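Parallel gripper keeps tearing lettuce — softer fingers, or a different gripper?

Posted in Grippers and End Effectors
Asked by Telma Riquelme, 29 April 2024
Viewed 2,842 times

Hi everyone, and apologies in advance for the length. I have been reading this board since February and it has saved me more than once, so I'm hoping you can help me make up my mind before I spend money.

I have a small tabletop arm with a two-finger gripper and a camera at the wrist, and I'm working my way through a sandwich routine with it. Bread is fine now. Cheese is mostly fine, if it isn't straight out of the package and stuck to its neighbor. Lettuce is driving me up the wall. I want the arm to pick up one leaf, carry it to the plate, lay it over the bread and let go, and I want it to do that without me standing over it with a hand near the stop button.

The fingers I have now are the plain narrow ones that came in the box. If I take the leaf anywhere in the green part, it folds up or rips. If I take it by the rib I do a lot better, and I can get the leaf over the bread, but then I have two new troubles. Sometimes the leaf hangs on to one finger when I open up and gets dragged halfway off the plate. And if I close hard enough to feel safe on the move, the rib gets crushed.

I drive the fingers by position only. My controller is a Tatham board and I have never touched the current limit on it, partly because I'm a little afraid of it. The choices I've been looking at are the Roka soft fingers, which should bolt onto what I have, or the Ulatora suction kit, which is a bigger change and a bigger bill. Has anyone tried either one on leafy things? I would also be glad to hear that I'm doing something silly and don't have to buy anything at all!

3 replies

Nicanor Barrios

Suction. Fingers are the wrong tool for salad.

Valentina Insaurralde
Marked as helpful by Telma Riquelme

Hello Telma, and welcome. I spent a good part of last winter on this same problem (my family ate a great many sandwiches), so let me try to save you a little of that time.

I'd hold off on the suction kit. I had one on loan from a friend for a couple of weeks, and on tomato slices and cheese it was lovely, but a ruffled leaf doesn't give the cup anything flat to seal against. You can sometimes find a smooth spot near the base, and then the next leaf is curled a different way and you start over. It may be that a bigger cup with a softer lip would do it. I never got there.

The soft fingers I did buy, and I like them for bread and for anything round. For lettuce they're kind to the leaf, no question, but they are also wide, and they push the leaf around before they get hold of it. After all that I went back to plain narrow fingers and changed how I use them. My steps, for what they're worth:

Step 1. Set a current limit before you do anything else. Please don't be afraid of it. I close at 30 percent and leave it there for the whole move. Command the fingers fully shut and let the limit stop them, so a thick rib and a thin one get about the same squeeze.

Step 2. Grip the stem end of the rib and stay out of the green. The rib is the only part of a leaf that behaves like a solid object, and with the fingers down there the rest of the leaf is free to spread out by itself over the bread.
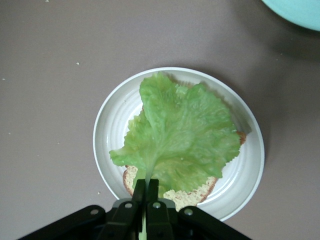 Step 3. Lower until the leaf is resting on the bread, then wait a moment before you open. I skipped the wait for weeks to save time, and it cost me far more time than it saved.

Step 4. Open only a little, 2 mm or so, and back straight out along the line of the stem. If you open wide and lift, a damp leaf will come up with whichever finger it likes best. Once you're clear you can open as far as you please.

I also put a strip of thin silicone tape on the inside of each finger, though I can't swear it does much beyond making me feel better. Drying the leaves on a towel made a bigger difference. With all of this I ran 60 leaves over one weekend, mostly without trouble, and the bad ones were nearly all leaves with a split rib.

Gervasio Maldonado

I agree with nearly everything Valentina wrote, and I'd only add a word for Nicanor's side — suction is fine on iceberg if you cut it into flat pieces first, which may or may not be the sandwich you have in mind.

One thing to check on the Tatham board: mine went back to the factory current limit every time I cut the power, and I had a whole evening of crushed ribs before I noticed. I now set it at the start of my script. My arm is a Khurana, so your settings menu may not look like mine, but it only takes a minute to read the value back after a restart.

Comment from Telma Riquelme

Thank you all so much! I set the limit tonight, and yes, Gervasio, mine forgets it too. The slow little opening before backing out has helped more than I expected. I'm going to leave the Roka fingers in the shopping cart for now and see how the week goes. Valentina, which thickness of tape did you use?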